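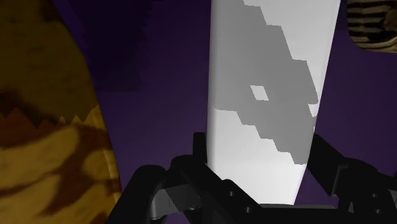

Re: [Flonness-workshop] Simulated wrist view, and why is my shadow made of stairs

Replying to the list, as the last two of these went off into private mail and then I got asked the same thing twice more at the tea urn.

Earlier, the Cullmont end of the list wrote:

> I've got the gripper model loaded and it closes when told, which is more
> than the real one does. But the shadows in the wrist view have
> great square steps along the edges, like something off a cartridge game.
> Is this my graphics card giving up, or have I missed a setting? Also, does
> it matter? The arm isn't going to be marking it for artistic merit.
> And is purple compulsory?

Your card is fine. The steps come from the shadow map, which has a resolution of its own and pays no attention to how big you've made the picture. I spent an evening putting the render width up to 800 and got the same staircase, only in finer detail. Look for the shadow size in the Lumbao scene file, under lights and not under camera, where any sane person would have put it. Mine had been sitting at 64 since I copied the file from somebody's desk lamp test.

Does it matter? A bit. In my view the grey shadow falls right across the white block, with a bright little diamond in the middle where the light gets through. My edge finder adores that diamond. It also likes the stepped bottom of the shadow, and would happily tell the gripper that the block ends there. The block carries on down to the fingers, clean and white, and is ignored.

What I'd try, in this order:

Put the shadow size up until the steps stop bothering the edge finder. They may go on bothering you.

Render one pass with shadows off and compare where it thinks the sides are. If the two agree, leave well alone.

Move the light last. I moved it first and lost a weekend.

Purple isn't compulsory. It's the table colour in the Pralmont starter scene and I've kept it because nothing on my shelf of objects is purple, so masking it out takes one line. The mottled yellow and brown thing on the left is more of a nuisance. It's big, it's close, and its dark zigzag band gives the edge finder a second hobby. Keep something like it in, though. A bench with one white block on it teaches you very little about my actual bench.

I've almost finished tidying the scene file and will put it in the shared folder. The fix is on line 537, with a comment that I'll make more polite before I upload it.

Does anyone still have the 2 mm bolts for the real fingers? The tin is in the drawer and the bolts aren't in the tin.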